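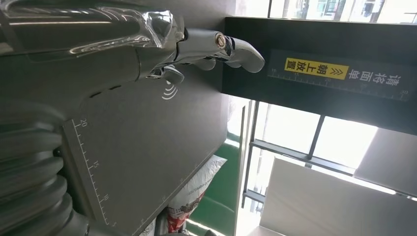 quillback
Been reading the threads on here about whether machines can do proper work yet, and I think people look at the wrong jobs. Everyone wants to see laundry folded. I pack parcels for a living and I'd settle for something that puts a label the right way up. With a jointed metal hand like that one, one fingertip on the black panel next to the yellow 朝上放置 sticker (place facing up), the pressing part doesn't worry me. What I want to know is whether it can tell which side of a crumpled bag the waybill is on.

marrowfat
Depends on the bag. Boxes are easy. We trialled a Skiretti arm at our place last August and it was fine with boxes all day. Soft bags it dropped, or put down with the label underneath. We do 300 an hour at peak with 2 people and it never got near that.

quillback
Did it sort itself out or did someone have to step in?

marrowfat
Someone had to step in. That was my job for four weeks.

Tolworth_Ned
I don't agree with the first post. Fingers are the wrong answer for a packing bench. A belt with a scanner above and another below reads the label whichever way it lands, and you can buy that now. Why build a hand to copy what a person does?

quillback
Fair for a big site. We've got one bench and no room for a belt. The text there asks you to place the waybill face up, so somebody or something has to do the turning.

Tolworth_Ned
Then keep the person. Cheaper too.

pennyroyal2
Same at home, I reckon. My sister has the Juvon floor cleaner and it does the kitchen well enough, but you have to pick up every sock and cable first. I'd pay good money for one that picked up the socks.

marrowfat
Socks are soft bags, more or less. Same problem.

pennyroyal2
So how long, then? Two years?

marrowfat
For boxes, now. For bags I wouldn't like to say. Kaimal are meant to be showing something with soft grips, but I've only seen their leaflet.

quillback
If anyone gets to try it, post how it does with the thin grey mailers. Those are most of what we send.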